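Workshop tips: when a small desktop arm starts dropping blocks

I love my little tabletop arm, and I still got a proper scare from it this winter. It had been stacking toy cubes on the workbench for weeks without a hitch. Then one evening it stopped halfway through a lift, buzzed like an angry wasp and flopped forward onto the wood with a thump. The cube went flying and the servo case was too hot to hold! It took me three evenings to sort out, and I learned more from that fault than from all the good runs put together.

Kill the power first. Don't grab the arm to save it, however tempting that is. A stalled servo can kick the moment it comes free, and the geared joints pinch harder than you'd think. I now keep a power strip with a big rocker switch by my left hand, well out of the arm's reach.

Let it cool, then move each joint by hand with the power off. You want the same smooth drag all the way around. Mine caught at one spot on the lower joint, and when I opened the servo there was a chipped tooth on the second gear.

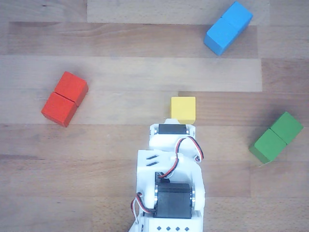

Next, go over the wires. Slack is good, but a loop that hangs too far out can get trapped when a joint folds, and one that's too tight will tug at the plug every time the arm reaches. Run the arm slowly through its whole travel and watch the wires, not the gripper. I found a shiny flat spot on the insulation of my lower lead where it had been getting nipped. A new lead and one loose loop of soft cord fixed that for good - don't cinch it down hard with a zip tie.

Check your power supply too. My old Gidota adapter was fine with one joint moving, but it sagged badly when everything pulled together, and the arm would forget where it was. The Altard one I use now hardly gets warm.

When you start up again, go back to single blocks close to the base. Long reaches put the most strain on the lower joint, so I leave those for last. I ran 73 short lifts at half speed before I tried anything further out, and it was such a pleasure to watch them all land!

A few odds and ends:

Write the servo number on masking tape before you take anything apart.

Tie back long hair and roll up your sleeves.

Keep the tiny screws in a muffin tin, one cup per joint.

If you smell hot plastic, stop for the night.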